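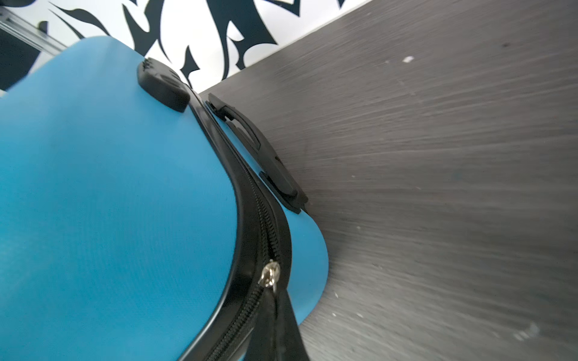

Horkus Suitcase, Sky Blue

14 shares

2 comments

The Horkus is a zip-closing suitcase with rounded corners and a finely textured face. The colour is the same on the main face and on the side panels. The trim, the zipper and the side carry handle are black. It is sold by Gajewski in two sizes, and this page covers both.

Sizes and prices

Medium — $129
Large — $223

The medium suits a trip of up to a week for one person. The large is meant for longer trips, or for two people sharing. Both prices include tax. The large weighs more when empty, so if you tend to pack to the airline's limit, weigh the case on your bathroom scale before you start filling it.

Outside

The surface has a fine crosshatch weave that shows when light falls across it. Up close it still feels smooth. We prefer it to a high-gloss finish on a checked bag, as small scuffs are harder to pick out against the texture. The blue looks lighter or deeper depending on the light in the room, and under a warm bulb it can look closer to teal. If you are trying to match an older Gajewski bag, ask us for a colour card first. They are free and come in the regular mail.

The blue was added to the range in February. It is easy to spot on a carousel, and it is now the colour we sell most of, ahead of the grey.

Zipper

The zipper track is black and has glossy black piping on both sides. The slider is silver metal. Close the case with it lying on a flat surface, and press the two halves together with your free hand as you go around the corners. Most of the zippers we see come back for repair were forced at a corner with a shirt or a towel caught in the teeth. If the slider stops, back it up a few centimetres, clear the fabric and try again.

A dry toothbrush is enough to get sand and lint out of the teeth. Do not use cooking oil or spray lubricant. It will mark your clothes, and it holds dirt.

Carry handle

There is a black plastic carry handle on the side panel, fixed at each end with a mounting block. The grip is a slim arched bar that lies close to the panel, with a narrow gap under it for your fingers. People with large hands or winter gloves may find it snug.

Use it for lifting the case into a trunk or onto a rack. Do not hang the case from it for storage, and do not run a strap or a bungee cord through it to tow a second bag. The mounting blocks are not built for a sideways pull.

Inside

The lining is plain grey polyester. One half has crossed straps with a buckle and the other closes with a zippered mesh divider. There is one flat pocket, large enough for documents or a folded laundry bag. There is no suit sleeve. Shoes go best along the bottom edge, heels outward, with heavier clothing against them.

Cleaning

Wipe the outside with a damp cloth and a drop of dish soap, then dry it with a towel. Black marks from conveyor belts usually come off with a white eraser. Leave the case open overnight after a wet trip before putting it away. For long storage, keep it upright in a closet with the zipper closed, away from a furnace or a sunny window.

Spare parts

Replacement zipper pull — $9
Carry handle with mounting blocks and screws — $18
Stretch cover, Kulden, fits medium only — $79
Packing set, Kulden, fits both sizes — $121

The handle can be replaced at home with a small Phillips screwdriver. The screws are reached from inside, behind the lining, through a short zippered opening. Order by the size of your case, as the screws for the medium are shorter. A new zipper track has to be sewn in, and for that the case needs to come to the repair counter at Flakuvholm.

Delivery and returns

Orders are sent from the Flakuvholm warehouse by ground service. Orders placed after 20th December go out in the new year. The case arrives in a plain carton with the tags attached. Please leave the tags on until you are sure of the size. Unused cases can be returned within 30 days in the same carton, and the return label is free within Canada. We cannot take back a case that has been checked on a flight.

Warranty

Five years on the zipper, the handle and the stitching. Scratches, dents and airline damage are not covered — report those at the baggage desk before you leave the airport, and keep a copy of the report. For a warranty repair, send us the order number with a clear photo of the part.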